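About Our Workshop

Sunday 18 November
By Delyth Gittins

Gittins is a small workshop which sets up, looks after and repairs hand-held grippers. My brother-in-law Rhodri Gethin and I started it in one room at the back of the house in Grarkow, and we still do the bench work ourselves. Before that I repaired sewing machines, and Rhodri adjusted packing machinery for a cannery. Neither of us had studied robotics. We learned from the tools that came to our table.

Most of our customers are teams who use grippers in pairs, one for each hand, to record how people pick up and put away ordinary things. They bring us the tools when the fingers begin to close unevenly, or when a pivot has worn and there is play in it. Please do not wait until the play is large. A worn pivot is a small job, but if it is used for another month the joint beside it will be worn too.

When a pair arrives, it gets a number in our book. The last two pairs were 305 and 316, and both belong to Bimlow, our oldest customer. We clean the housings with a dry brush first. Then we open the fingers completely and look at the pads under a lamp. If one pad is shiny and the other one is not, the fingers are not meeting squarely, and we will correct this before we change any pad. We did it in the opposite order for our first year, and we wasted many good pads.

The pivot screws we tighten by hand, a little on one side and then a little on the other. Rhodri has a very good feeling for this. I am slower and I use the torque driver. After it we open and close the fingers 40 times, wait 30 minutes, and check all the screws again.
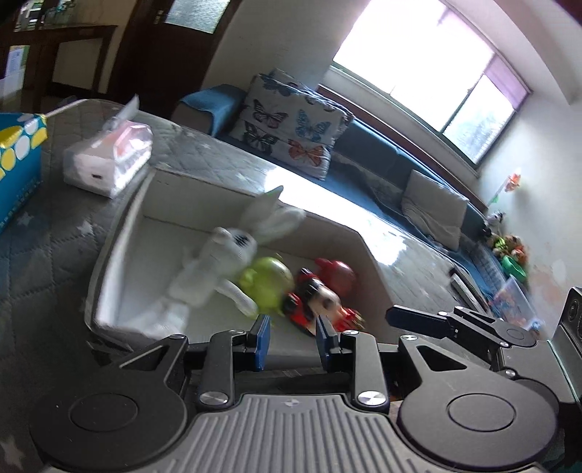 A gripper which moves nicely with nothing between its fingers can still behave badly with a real object, so we also try it on soft and hard things of different shapes. Soft things show us if the pads pinch at the tips. Smooth, round things show us if the grip is sliding. We write both results on the card that goes home with the tool, together with the size of every screw we have replaced.

In October we began to carry the Vatska pad, which is cut for us in the next town. It is a bit softer than the pad we used before and it needs a day to settle after gluing. If you need your pair back quickly, tell us when you book and we will fit the old kind.

We do not repair camera modules or batteries. We can remove the module, pack it and put it back in its place afterwards, but the calibration must be done by your own team.

You are welcome to bring your tools in person. Please telephone first, and write on paper what you have noticed, even if it seems a small thing. "It clicks when I turn my wrist" is a very useful sentence for us. Rhodri answers in the mornings and I answer after lunch.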